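Sternel (groupe)

Sternel est un groupe de folk électrique formé à Travstead par la chanteuse Annunziata Tedesco et le guitariste Arash Mahmoudi. Le batteur Valtteri Rautiainen les rejoint peu avant l'enregistrement du premier album.

Historique

Le duo joue d'abord dans les cafés de Travstead, avec un répertoire de ballades chantées en italien et en persan. Un premier disque, Yazdani, paraît en juin sur le petit label Jirnbridge. Il est enregistré en 10 jours, presque entièrement en prise directe, et tiré à quelque 4000 exemplaires.
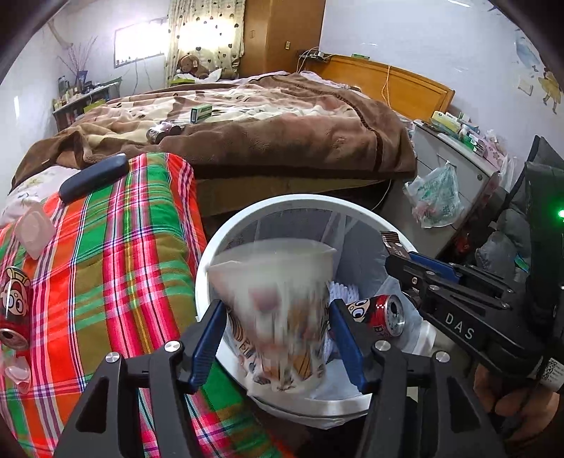

L'arrivée de Rautiainen modifie nettement le son du groupe. La guitare acoustique recule au profit d'un instrument accordé un ton plus bas, et les morceaux s'allongent. La chanson « Le Bief », qui ouvre la face B, dépasse les huit minutes en concert. Le deuxième album est réalisé par Manouchehr Naseri, qui conserve les bruits de pédale et les départs manqués.

Réception

Yazdani passe presque inaperçu à sa sortie. Le second disque reçoit un accueil plus partagé : la presse locale salue les arrangements de cordes et regrette un mixage où la voix se perd par endroits.
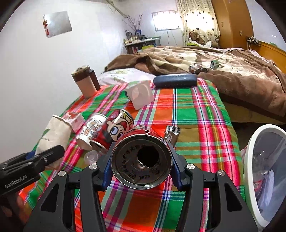

Selon Kelly Tunstall, le reproche vaut surtout pour la face A, et la voix de Tedesco « n'a jamais été aussi juste que sur les trois derniers titres ». Elle juge en revanche le morceau instrumental final trop long de moitié.

Discographie

Yazdani (Jirnbridge), album
Le Bief / Chanson du gué (Jirnbridge), 45 tours, tirage numéroté de 255 exemplaires
Sternel 2 (Jirnbridge), album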